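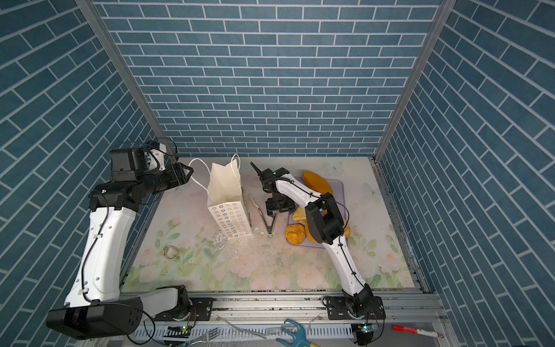

Puesto de panadería con dos brazos, pinzas metálicas y bolsa de papel.

Diario de seguimiento, Inaleo
Entrada del 14/02/2021

Se deja constancia en esta entrada de las observaciones relativas a la tarea de despacho de panadería, incluida en el programa por acuerdo de la dirección técnica. La pregunta que motiva el programa sigue siendo la formulada en junio: si una máquina puede asumir hoy, en condiciones razonables, las labores menudas de una tienda o de una cocina doméstica. Quien suscribe no dispone todavía de una respuesta que pueda elevarse a informe.

La tarea parece modesta. Se trata de tomar piezas de bollería de una superficie, depositarlas en una bolsa con asas y, en su caso, cortar alguna de ellas. El personal de mostrador de Clarkesora la considera tan elemental que no figura en su manual de acogida. Para dos brazos provistos de pinzas de dos dedos, en cambio, plantea dificultades de orden muy distinto. La bolsa cede al menor contacto. Las asas de cuerda se cruzan en la trayectoria de entrada. El hojaldre se deshace bajo una presión que un panecillo soporta sin daño, y ninguna pieza tiene exactamente la forma de la anterior.

El registro acumulado asciende a 550 ejecuciones, de las cuales 266 se dieron por válidas conforme al criterio vigente: pieza entera, bolsa en pie y ausencia de intervención humana. El criterio es severo y se ha propuesto revisarlo. Esta oficina se muestra contraria a la revisión. Un cliente que recibe un cruasán partido no pregunta por el porcentaje de éxito del conjunto.

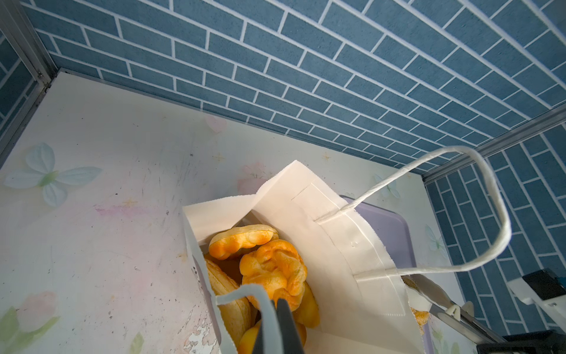
Piezas en el interior de la bolsa, vistas desde la pinza.

Merece anotación aparte la cuestión del interior de la bolsa. Una persona introduce la mano y reconoce por el tacto lo que ya está colocado. El sistema depende en gran medida de lo que alcanza a ver, y las propias piezas le ocultan las que quedan debajo. El equipo de Štefanec sostiene que la dificultad se resolverá con más ejemplos de entrenamiento. Es posible. Se hace notar, no obstante, que las últimas 27 ejecuciones presentan el mismo error al retirar el dedo junto al asa, y que dicho error ya constaba en el registro anterior.

En cuanto al corte, se mantiene la prudencia. Sujetar un cuchillo y apoyarlo sobre el pan son acciones que el sistema realiza con regularidad aceptable. Mantener firme la pieza mientras avanza la hoja exige una coordinación que, por el momento, se obtiene de manera irregular.

Queda además pendiente la limpieza. Las migas no se contabilizan en ningún apartado del protocolo, pese a que cualquier encargado de tienda las incluiría en primer lugar. Se solicitará a Stenon que incorpore el repaso de la superficie como tarea independiente.

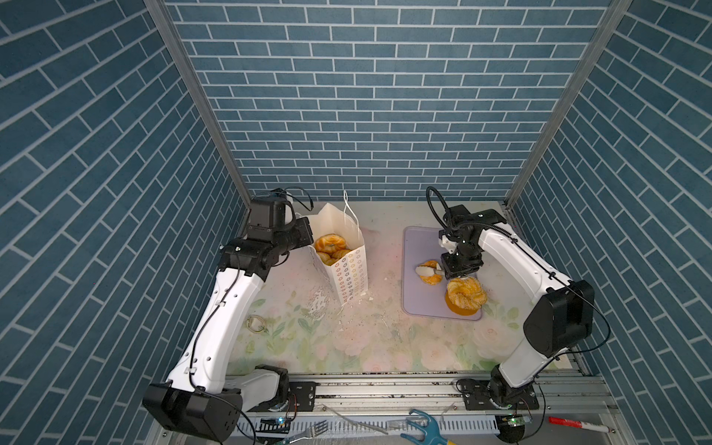
Desde Clarkesora se objetó por escrito que la comparación con el mostrador resulta injusta, pues una persona recién incorporada también rompe piezas durante sus primeros 5 turnos y no por ello se concluye que el oficio le sea inaccesible. Añadían que preferirían una máquina lenta que cortase siempre igual a una rápida que obligase a vigilarla.

La objeción se admite en su segunda parte. La lentitud es tolerable en la trastienda, fuera de las horas de mayor afluencia, y podría delimitarse allí un primer uso. Respecto de la primera parte, la persona recién incorporada advierte por sí misma que ha roto la pieza y la aparta; esa capacidad no se ha acreditado aún en el sistema.

Se acuerda conservar el criterio de validez sin modificaciones, separar en el registro el llenado y el corte, y abrir una columna para las migas.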